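Inside the Arura Open Day: Two Arms and a Few Dishes

Visitors to the Prundell workshop in Prekent came on a Tuesday in September to see what household automation looks like before it reaches a household. The Arura project, now in its second year, opened its doors for one afternoon and welcomed 200 guests.

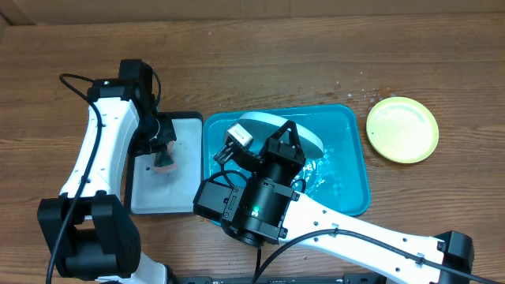
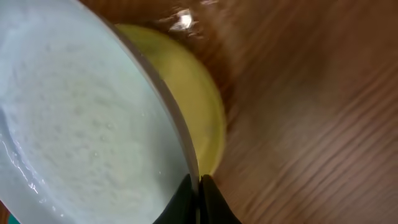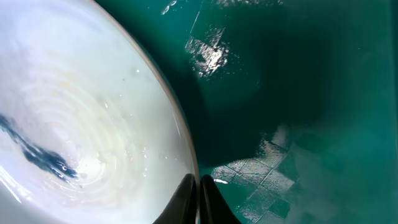 Dishwashing work at the Prundell open day. First picture: the two-arm station, with a plate held in the blue tray. Second and third: close views from the gripper.

The dish station drew the longest line. Its two arms are fixed to a rail at one side of a wooden table, and each ends in a black gripper. A sponge or brush and a shallow tray of water complete the equipment. Guests were admitted in groups of 22 and invited to stand along the far side.

Dishes were chosen for the trouble they cause. A clear container offers a camera very little to hold on to, and a glazed white bowl throws back the light from the ceiling. Water adds glare of its own. The project team explained that a plate lying flat is simple to find and hard to lift, while a bowl presents a rim that two fingers can close on from above.

The arms learn from recorded practice. Staff members guide them through a task by hand, and the recordings are then used for training. Arura has collected 1,335 such sessions at the dish station to date, and a further 28 were added during the open day, several of them guided by guests under supervision.

Questions from the floor were practical. Parents asked about glassware and knives, and retired kitchen workers asked about speed. The team replied that speed is not a present goal – careful handling comes first – and that sharp items remain outside the program.

Boyer, which supports the project and lends the building, has confirmed that the workshop will open again in the spring. Places will be offered first to schools in Prekent, and the dish station will remain on the program.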